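Speaker notes - "Hold its hand first: teaching a humanoid by remote control"
Setareh Azimi, Hustthorpe
Meetup at Pemside, May. Slot is 25 minutes plus questions. Laptop on the left, clicker in my right hand, water somewhere I won't kick it.

Opening (no slide, just talk)

Hi everybody, I'm Setareh, I work at Hustthorpe and I spend most of my day pretending to be a robot. Pause for the laugh, move on if it doesn't come. Ask for hands: who has ever driven anything by remote control? Who has ever tried to walk with it? The second group will be tiny and I want to talk to all of them at the break.

Say what the talk is. I'm going to show how we teach a walking task in simulation, with a person steering the whole way through, and then I'll moan about the parts that went wrong. No math, I promise!

Slide 1 - What the driver sees

Let this one sit for a moment before talking. The driver's view looks steeply down, so what you mostly get is floor, with a black hand and a foot coming in at the bottom. New drivers hate it. They want to look at the room, and I get that, but when you're steering a body through a gap you need to know where the feet are.

Tell the Niven story (Niven is our practice course, named after the hill behind the office). My first seven runs there I steered by looking at where I wanted to go and kept clipping things with the hip. Then I forced myself to look down and it got so much better - slower, but better. Mention the stains and the crack in the floor. It's all there to look at, and drivers use marks like that as landmarks without even noticing they're doing it. 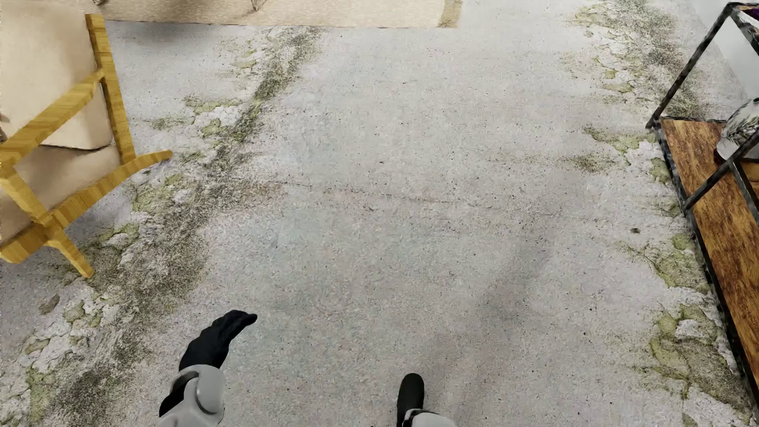 Slide 2 - By hand or by remote?

Two ways to show a robot something, keep it simple. One, you take the arm and move it yourself and the robot remembers. Great for arms, great on a bench, and people get it in a minute. Two, you stand somewhere else and drive it. For walking I only do the second one. You can't really grab a leg and take it for a stroll, and in simulation there's no leg to grab anyway.

What you lose is feel. When I move an arm by hand I know it's stuck before I see it's stuck. With a remote I find out late. So we go slower near furniture, and I tell every driver to let go of the stick whenever they're unsure. Stopping is a perfectly good thing to record.

(If somebody asks about gloves and suits here, say "later," there's a bit at the end.)

Slide 3 - What makes a good demonstration

Okay, this is the bit I care about most, so slow down, Setareh.

A good run isn't a pretty run. We recorded 300 runs for the Fonosberg set and I threw out 68 of them. Some were falls, fine, but plenty were drivers showing off - zigzagging, spinning at the end, cutting a corner so close that only that one driver on that one afternoon could have pulled it off. The robot copies all of it. If you dither by the door, it'll learn that doors are for dithering.

My rules, read them off the slide and don't explain every one:

Start from a different spot each time.
Pick your line before you move.
Keep the speed boring.
If you mess up, fix it and keep recording.
Take a break after 5 runs, even if you feel great.

People always argue with the fourth one. My answer is that the robot is going to drift off its line sooner or later, and if all it has ever seen is perfect walking, it has no clue how to get back. I kept some really ugly recoveries and I'm proud of them.
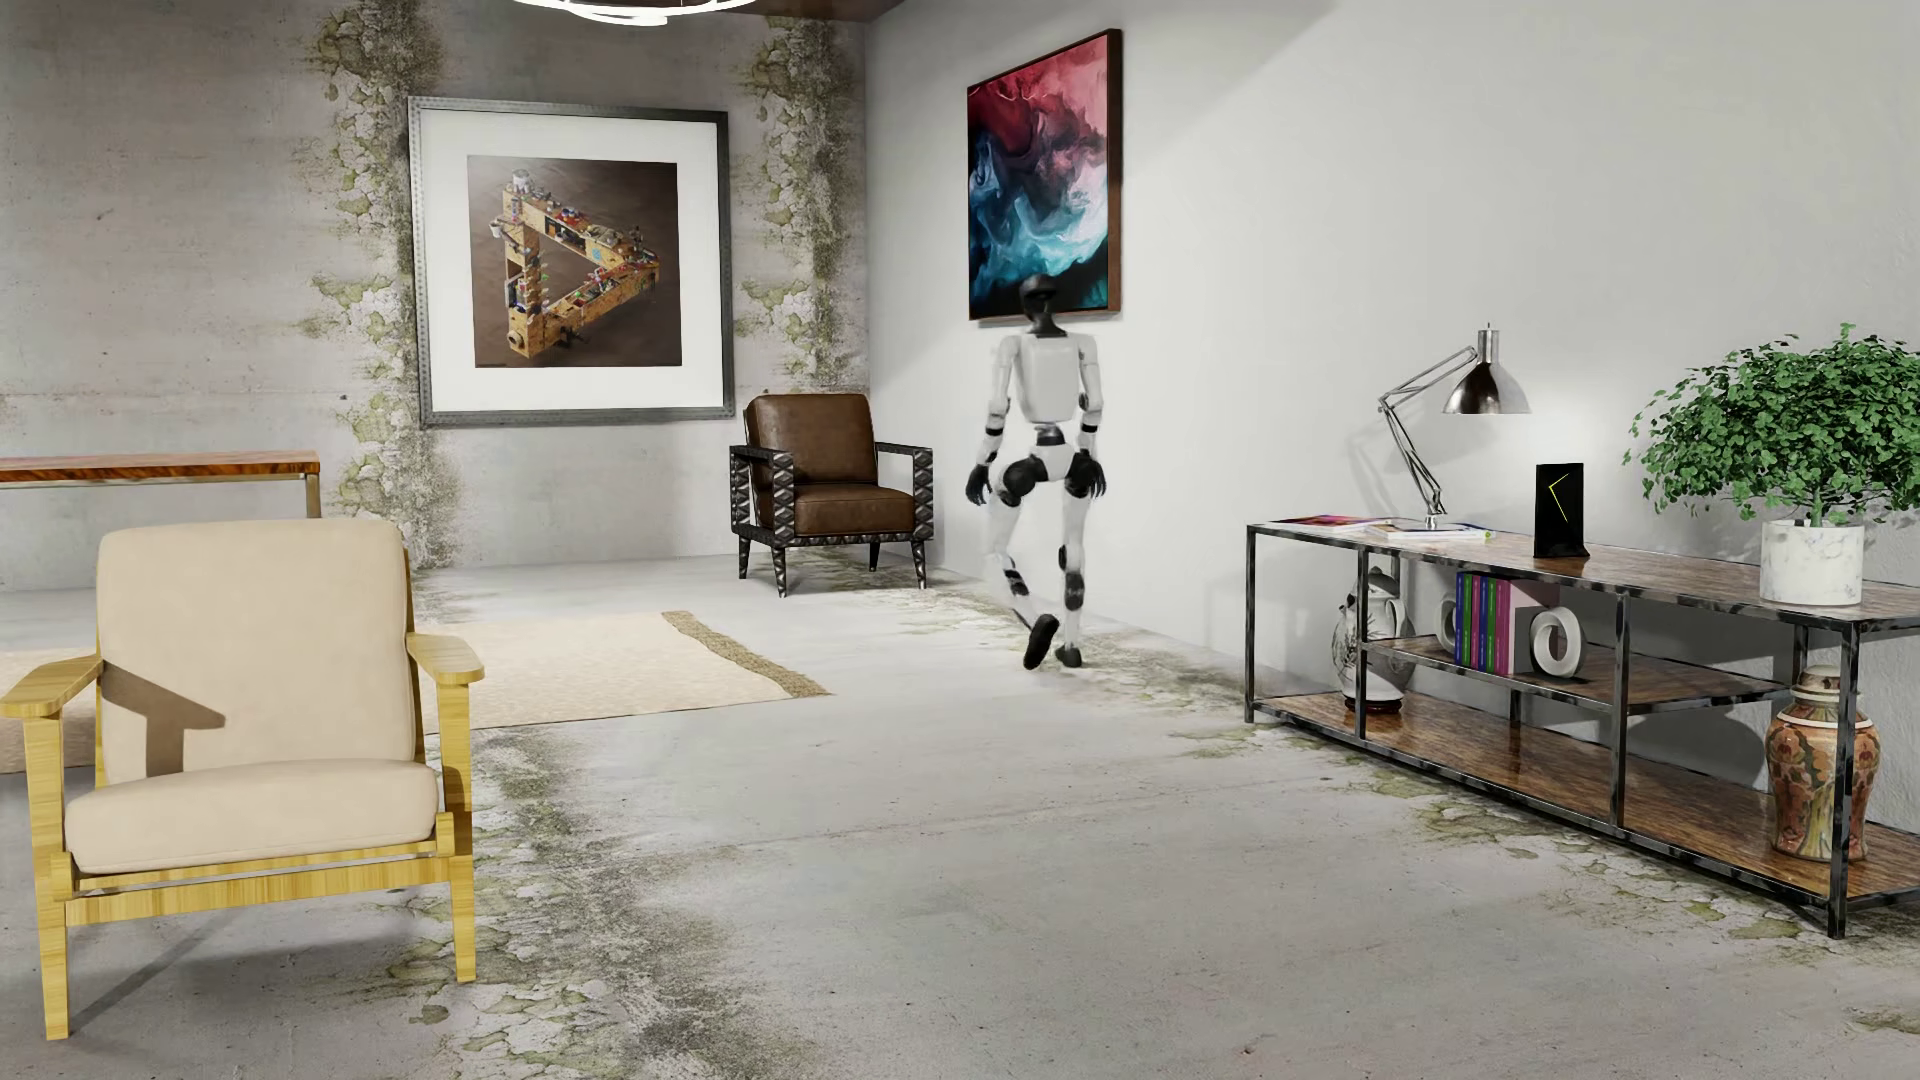

Drivers get nervous about walls, and it shows in the recordings. They'll swing way out into the middle of a room if you let them, and then the robot learns to treat every wall like it's on fire. So I ask for runs on a tight line as well as a roomy one. With this one, point at how close the body is to the wall on the right, and then at the leather armchair immediately on its other side. That's the kind of spot where I want the speed boring and the arms down at the sides. Swinging arms and lamps don't mix, ask me how I know. (Do not spend five minutes on the lamp.)

Slide 4 - Things I'd do differently

Write the notes while you drive. I used to fill them in at the end of the day and by then every run was "fine." Now I say a few words out loud after each one and type them up over coffee.

Swap drivers more. Everything in our early set leaned a little to the left, and so do I, apparently.

Gloves and suits: I like them for hands, less so for walking. Keep it short, there's always one person who owns a suit and wants to talk about it.

Questions

Leave the driver view up while people ask. If it goes quiet, ask the room what they'd have the robot learn first. Signup sheet for trying the Niven course is by the coffee, remind them twice.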